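**Ticket: pose drops out mid-episode, tracker reports OK** - Flistdale bay, handheld gripper
Status: open, workaround in
Saturday, January 16, 2021

Symptom: gripper pose freezes partway thru an episode, then jumps when it comes back. Tracker state stays OK the whole time so the exporter keeps the bad stretch. Found it replaying on the Kusuma planner - arm tries to cover the whole jump in one step and the velocity limit trips.

Happens in 4 episodes out of this morning's batch. Imville bay on the same build is clean.

Tried so far:

- restarted the Jornier tracking node, no change
- swapped USB cable, no change
- re-ran intrinsics on the wide lens, reprojection error basically the same as before
- rolled back to the April config. Worse. Put it back.

Looked at frames either side of one freeze. Feature count is decent at the start of the episode then falls off a cliff when the view swings up to the wall and ceiling.
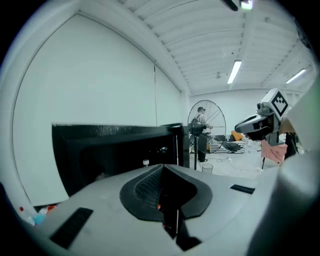

Config had max_features at 600 but the detector threshold was left on the Imville value, so on plain white surfaces it hardly finds anything. Log from the worst episode:

```
[track] kf=295 state=OK inliers=11
[track] kf=295 state=OK inliers=9
[track] kf=295 state=OK inliers=9
[track] pose unchanged 200 ms
[track] relocalised, state=OK
```

Keyframe stuck at 295, inliers in the gutter, still says OK. So two seperate problems:

1. threshold wrong for this bay
2. state never goes to LOST on low inliers - looks like the check got dropped in the merge

Workaround: lowered threshold in the Flistdale profile only, and exporter now rejects any episode with a pose unchanged line. Replayed the four bad ones offline with the new profile, three track through. Last one still freezes, haven't dug into why.

To do:

- put the inlier check back, with a test this time
- per-bay profiles shoud not inherit from Imville
- ceiling ribs are repetitive, check we're not getting false loop closures off them
- re-export the batch once the check is in

Leaving open till the last episode is sorted.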